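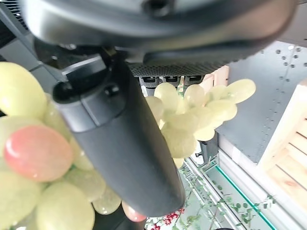 Grape Week at the Vusen Project: A Small Gallery

Welcome, and thank you for stopping by! We have been meaning to put this page together since January, when the first results from our fruit-handling work started to look like something worth sharing, and as usual the writing took longer than the robots did. What follows is a walk through the method we call Vusen, which teaches a gripper to work with soft produce by watching mostly through a small camera down at the wrist. The longer write-up, with all the tables, is on the Kandasamy group's pages. We kept this one for friends, family, students, and anybody who has ever squashed a grape and felt bad about it.

Getting in close

One long black finger, right up against the pale green grapes, with a second bunch very near the camera. We love this view because it is so crowded. The finger hides part of the fruit you most want to see, and the nearest berries go a little blurry, and the method has to make its peace with all of that. Earlier versions of our software wanted a nice clear look from overhead, and a produce section is a hard place to get one.

The pinkish one

Look on the left, among all that pale green, for the berry with the coral blush and the bright little highlight. Color was a real headache for us! Our first model had learned that a bunch is all one color, so it would split a bunch like this into separate pieces and plan around each of them as though they had nothing to do with one another. The current version leans much more on shape and on which berries sit next to which, and it copes with odd ones far better. (There is a second, smaller pinkish grape peeking out under the fingertip, if you enjoy hunting for such things.)

Everything behind the fruit

The gray panel with its rows of small round holes, the pale wooden crate, the rails, the greenery with its red berry decorations lower down. We are very fond of clutter like this. Small, round, and red is exactly the kind of thing that tempts a fruit detector, and round holes in neat rows are nearly as bad. We trained on 982 short recordings, and the ones with busy backgrounds taught the model more per minute than the tidy ones ever did.

How the numbers came out

For the main test we ran 200 attempts with the full method and another 200 with the touch-prediction step switched off. That step guesses, from the wrist view alone, how firmly a finger is about to meet the fruit. With it on, bruised berries fell to a quarter of what they had been, and we checked every bunch by hand the next morning over a good deal of coffee. Each wrist view is boiled down to a list of 512 values before the planner sees it. We tried longer lists, and they mostly made everything slower.

What comes next

Our friends at Girkavgate have offered us shelf space for another round, this time with cherry tomatoes and, if we feel brave, raspberries. The Kavovov workshop is making us 4 new fingertips in different softnesses, and we can hardly wait to try them. We will add more to the gallery once those runs are sorted and labeled, so do come back and see us in a month or two.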